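Ollham Library Service keeps its reading room open later

The reading room at Ollham has extended its hours until 8 pm on weekdays, following a review of how residents use its newspapers and periodicals. Vasanthi Marikar, who manages the periodicals collection, described the change as overdue.

"People assumed that magazines were finished," she said. "Our own records told us otherwise. Last year 3,674 issues were taken from the shelves and read on the premises, most of them in the late afternoon. We were asking readers to leave at the very hour they wanted to come in."

The service holds 203 current titles. Mrs Marikar explained that the list is reviewed each March, when subscriptions fall due, and that titles in languages other than English are considered on the same terms as the rest. "A resident who has lived here for thirty years may still prefer to read the news in the language of their childhood," she said. "We regard that as ordinary library business."
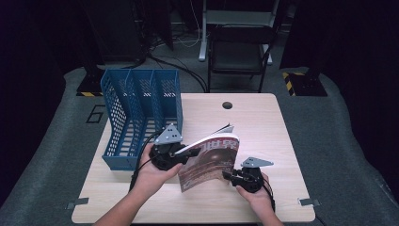 An open magazine with Chinese characters on its cover.

Storage remains a difficulty. Back issues are held for two years at the Canow annexe, after which they are offered to schools or sent for recycling. Gerrit Nel, head of collections, said that the annexe was designed for 4,000 bound volumes and was never intended for loose issues – the shelves are too deep, and thin magazines slide out of order.

"Bound volumes look after themselves," Mr Nel said. "A single issue has to be boxed and labelled, and someone has to be able to find it again. We have bought 200 new boxes and expect to need more before the winter."

He confirmed that talks are under way with the neighbouring service at Brendby about sharing the cost of less frequently requested titles. Under the proposal, each library would hold certain titles in full and lend them to the other on request. No date has been set for a decision.

Asked whether digital copies might replace the printed collection, Mrs Marikar said that the service already provides both. "Some of our readers use the screens all week and come in on Saturday for the paper copy. I see no reason to make them choose."

Suggestions for new titles may be left at the enquiry desk until the end of the month.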